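Home | News | Features | Jobs | Contact

"The floors were never the hard part"

Iraklis Kalogeropoulos has been a facilities supervisor at Hiebert for 9 years. His crew looks after the Komdale building, which has offices on the upper levels and a row of workrooms below. In January the company started moving the nightly floor work over to robot vacuums, and later to a system that hands small jobs to machines during the day.

"The first question people asked me was whether they still had a shift," he says. "I told them what I knew. We had two people leave that year and both of them moved away. No one was let go."

What changed was the order of the work. Cleaners used to start with the floors and fit the rest in afterward. Now they start with kitchens and restrooms, and one person checks the vacuums.

"You empty them, you pull the hair out of the brushes, you find the one that got stuck under a desk," Kalogeropoulos says. "That's 90 minutes a night. It used to be three people with machines on cords."

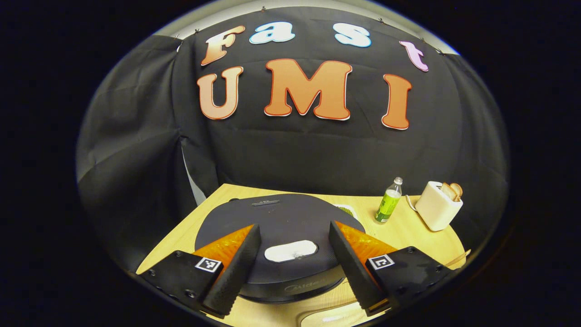
A robot vacuum on the table, with a water bottle and a toaster to its right.

He is less sure about the kitchen jobs. Wiping a counter or moving a toaster takes a person a few seconds, and he doubts a machine will beat that soon.

"People leave things everywhere – bottles, cups, bread," he says. "My crew knows what's trash and what somebody is coming back for. You have to teach that."

Some of the older cleaners did not like the tablets that came with the system. Kalogeropoulos had them paired with younger coworkers for two weeks, then let them choose. Most kept the tablets. A few still write on the paper sheet by the supply closet, and he types it in himself.

Pay went up a grade for those who took the maintenance training. He would like to see that offered at the Sarow site too.

"They do the same work over there," he says. "I've asked twice. I'll ask again at the next review."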